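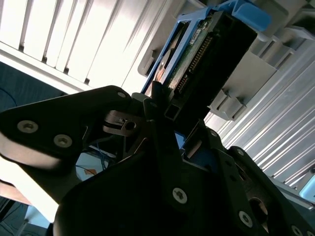 # Chapter 4: When the Drive Won't Let Go

Mwangi Mollel spent one long December at the Clutham repair shop with a robot named Grader, and the fault he met there – a simple one, once you know it – will keep us company through this chapter. Grader was pulling a hard drive when its force reading climbed and the arm kept right on pulling.
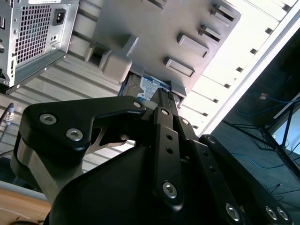

The stop limit had been typed in as 635 when it should have been far lower, and two people had signed off on it! We'll begin, then, with limits, and with who checks them. 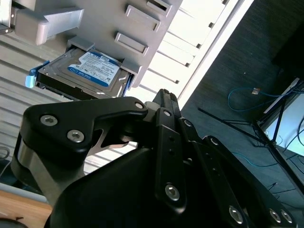
**Figure 4.2** Gripper at a hard drive partway out of its bay.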